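Good Practice for Recording First-Person Hand Data for Robot Training
Project report, Grallura project group
27 October 2020

1. Background

Robots that learn hand tasks need examples. One common way to get them is to have a person wear a head camera and do the task with bare hands, and then use the video to train a model. Our department started doing this last year for the Tilahun project, which is about getting a two-armed robot to sort and pack small goods.

When our group took over, there were no written rules for the recordings. Each student had done it in their own way. Some clips had no start signal. Some had badges and computer screens in them that should not have been there. The files from different students could not be lined up without a lot of hand work. Our task was to write a short set of rules, try them out, and report on how well they worked.

2. What we looked at

We began with the 1334 clips that were already on the department drive. Two of us watched every clip and filled in a form for each one. The form asked if the hands were in view at the start, if anything private could be read, if the clip had a note saying who agreed to what, and if the task was named the same way as in the task list.

Of the 1334 clips, 1213 could be kept. The rest were taken out. Most of those had no consent note, and we did not think it was right to go back and ask people to sign for something they might not remember. A smaller number were removed for readable papers or screens. A few files would not open.

We also read the safety and privacy rules that apply to all student work in the building. They cover cameras in public areas but do not say anything on cameras worn on the head. We asked the department office how to treat this and were told to follow the stricter rule in each case.

3. The rules

We wrote six rules. They are printed here as they were given to the people recording.

Rule 1. Get written consent before the camera is turned on. The form must say what the video is for and how to have it removed later.

Rule 2. Check the room first. Turn off screens, put away papers with names on them, and take off badges. General notices on walls may stay up if they hold no personal information.

Rule 3. Start each session with the hand check. Raise both hands in front of the camera with the fingers spread and hold still. Do the same at the end.

Rule 4. Keep both hands in view during the task as far as the task allows. If a hand leaves the view, carry on. Do not start over in the middle of a clip.

Rule 5. Use the task name from the list with no changes. If the task is not on the list, stop and have it added.

Rule 6. Do not record other people who have not signed. If someone walks in, stop the clip and mark it.

4. The hand check

Rule 3 took the most work, so it gets its own section.

The software we use for hand tracking is called Lirnotico. It looks for hands in each picture and places points on the joints. It does better when it gets a clear view of all ten fingers early on. In the old clips it often mixed up left and right, mainly when the clip began with one hand over the other.

We tried two versions of the hand check. In the first, the palms faced the wearer. In the second, the palms faced away, so that the camera saw the backs of the hands. The second version was easier to explain and people held it more steadily. It is also closer to how the hands look in most of the tasks, where the wearer mostly sees the backs. We chose the second version.

The hands should be at the same height with a clear gap between them. Long sleeves are fine as long as they stay below the wrist. The background does not have to be plain. We had expected glass walls to be a problem because of reflections, but we did not find more tracking errors in the meeting rooms than in the lab.
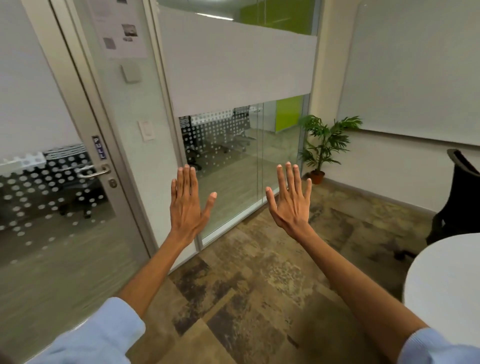 Figure 1. The hand check with palms facing away, in a meeting room with glass partitions.

5. Results

We ran a trial in December before the rules were final, and the group has used the final version since then. Left and right mix-ups at the start of clips became rare. The people who recorded said the room check was the part they were most likely to skip, so we moved it to the top of the sheet that hangs by the camera shelf.

Storage went better too. Files are now sent through Clikbridge, which refuses an upload if the consent number is missing. This caused some complaints in the first weeks. We kept it as it was.

Rule 4 is the weakest. People do not agree on what "as far as the task allows" means, and the wording should be tested with someone outside the group.

6. Limits

All recordings were made indoors in one building. We did not test gloves. We also did not measure if a robot trained on the newer clips does its work any better, as that part belongs to the next project period.

7. Next steps

The next group should rewrite Rule 4, add a line on gloves, and go over the consent form with the department office before the new recordings begin. The check form and the task list are in the shared folder, under the project name.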